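August, wrist camera node, continued

Picked up from where Arnar left the branch. The node still drops out of sync with the joint states after a long run, and the planner then rejects the transform lookup and sits there until someone restarts it. Spent the morning on that and got most of the way.

Replayed the Orkdale log first. 1,782 images in it, and the stamps look fine at the start, then drift late. The driver was stamping on arrival in the callback, so anything queued behind the disk writer got a late stamp. Moved the stamp to the driver thread and gave the writer its own queue, length 20. If the queue fills it now drops the oldest and logs a warning. Before, it blocked without a word and everything behind it slid.

Replayed again with the change. No lookup failures. Replay isn't the same load as the live cell though, so I don't count it as fixed.

Orientation. The mount on this arm puts the camera upside down whenever the wrist is in the parked pose, and the detector was trained on upright images only. Three places in the code were trying to deal with this:

- a hard-coded flip in the driver config (Frandsen's old one, from the first mount)
- a rotate in the detector's preprocessing
- a sign change in the hand-eye file that I can't find a reason for

Took out the first and third. The rotate stays but now reads the wrist angle from the transform tree, so it does nothing when the wrist is the right way up. The raw stream is stored as it comes off the sensor. Please don't rotate the saved files by hand, the extrinsics assume raw.

Re-ran the hand-eye solve after taking the sign change out. Used 20 poses, threw away 2 where the board was partly hidden. The result agrees with the Tokusholm drawing for the bracket, which the old file never did.

Self mask: the arm takes up a lot of the view in some poses and the plastic wrap on it gives bright streaks that the edge filter likes very much. The mask drawn from the arm model doesn't cover the wrap or the ribbed hose, because neither is in the model. I've padded the mask on that side for now. Bjarke thinks we should add a rough hull for the hose to the Hamen description package and let the planner use it for collision checks as well — agreed, but that's his package. 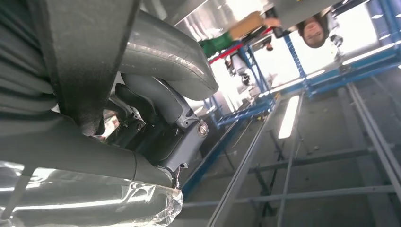

Raw wrist view, not rotated. Arm and hose on the left, wrap bottom left, blue frame behind.

Exposure is the next thing. The background washes out and auto gain hunts when the arm turns. Tried fixed exposure at 8 ms, better on the gripper, still blown out behind it. Might meter on the unmasked region only, if the driver lets us set a window.

To do:
- long live run with the new queue, watch for drop warnings
- Bjarke Hafþórsson: hose hull
- Arnar Hviid: check whether anything else reads the old flip parameter before I delete it
- metering window

Branch is pushed, not merged.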